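Writing letters again (and getting some back!)

So back in April I got a letter in the mail. A real one, with my name written by hand and the stamp on a little crooked, and I stood there by the mailbox reading it in my socks while the dog pulled at her leash. It was from Sebastián Garrido, who I shared a house with in Urnlow the year after college and who I'd more or less lost touch with, apart from liking each other's vacation pictures. Two pages, both sides. He'd been sick for a bit and couldn't look at screens for long, so he'd started writing to everyone in his old address book. I was under G, for a nickname I'm not going to explain.

I wrote back that same night. It took me forever! My hand cramped up after half a page and I kept wanting to go back and fix sentences, and you can't, you just have to cross them out or live with them. I crossed out a lot. I also spelled "definitely" three different ways in one letter and mailed it anyway.

That was the start of it and now I write most evenings after dinner, usually at the kitchen end of the house where the light's good.

Who do you even write to?

People keep asking me this, and I get it, because I thought I'd run out after Sebastián and my aunt. But it turned into quite a list. My aunt in Curach, who has never owned a computer and thinks I've finally come to my senses. My old piano teacher. Two cousins. A woman I met on a very delayed train, where we split a bag of pretzels and swapped addresses (she's the best writer of the lot, by miles). My sister lives 2,000 miles away and we text all day long, and even so her letters have stuff in them I'd never heard before. She told me a whole story about our grandfather and a borrowed rowboat. I called her up the minute I finished it and she said oh, I thought you knew.

Not everybody writes back. One cousin sends me a text saying "got your letter!!" with a heart, and that's fine, that's a reply. I still write to her. I kind of like that there's no little checkmark telling me whether she's read it.

What I put in them

The first few were terrible. I was trying to cover all my news since forever, like one of those holiday newsletters, and I bored myself. Now I pick one thing that happened and start there. The neighbor's chickens got into our yard. I tried making my grandmother's plum cake and it came out like a paving stone. I had a weird dream about the dentist. Then I ask a question or two, proper ones, and I sign off when I hit the bottom of the page, even if I've got more to say. It goes in the next one.

I do sometimes stick in extras. Pressed leaves, a recipe, a comic from the paper, the label off a jar of jam I liked. Sebastián once sent me a bus ticket from Urnlow that he'd been using as a bookmark all these years and I nearly cried over a bus ticket.

Paper and pens, for those who care

I didn't mean to care and now I do. I started out on printer paper, and my fountain pen bled right through it so the back looked like a crime scene. Then I found a pad by Baudry in the back of the art store, cream colored, no lines, and it takes ink really well. There are 70 sheets in a pad and I'm on my third. I put a lined sheet underneath so my writing doesn't slide downhill, although it does anyway toward the end.

The pen is a Prellura, the cheap one with the chunky cap. I've tried a nicer one at the store and it was so smooth I couldn't control it at all. Blue-black ink. I had a brief green phase, and my aunt wrote back that she'd had to take the letter out to the porch to read it.

Envelopes I just buy in bulk, plain white. A box of 700 sounds ridiculous, and my husband certainly said so when it showed up, but they were on sale and I'm going through them!

Keeping up with it all

OK so this is the part I'm bad at. For months the letters lived in a heap on the counter with the electric bill and the coupons, and I answered one of my aunt's letters twice and never answered the next one at all. What I do now is pretty simple. When a letter comes in I read it, write the date on the envelope, and put it at the bottom of the pile. When I sit down to write, I take the one on top. If it's a hard one to answer I'm allowed to skip it once. I keep a small notebook as well, with who I wrote to and a few words on what I said, so the chickens don't get told to the same person over and over.

Trays with a bit of a rim on them are great for this, I've decided. Flat stacks on a bare table wander off. 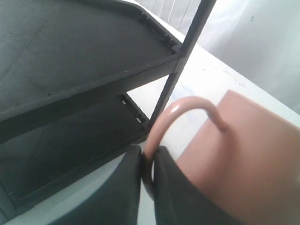
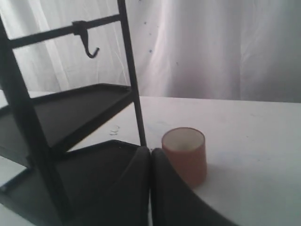
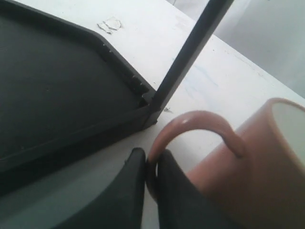
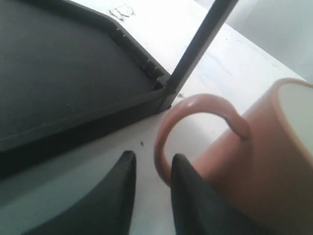
Dark gray and black goes with everything, I guess!

If you want to try it

Pick one person and write them a single page. Don't buy anything first, whatever's in the drawer will do. Tell them what you can hear while you're writing, or what you had for lunch, and then see where it goes. And put it in the mail the same day, because I have 5 letters from early on that I held back to "fix up" and they're all hopelessly out of date now. One of them is congratulating somebody on a baby who can walk.

I owe my piano teacher a reply and she's on the top of the pile, so I'm off. If you've got a favorite paper that isn't too pricey, leave me a comment, I'm down to the last few sheets.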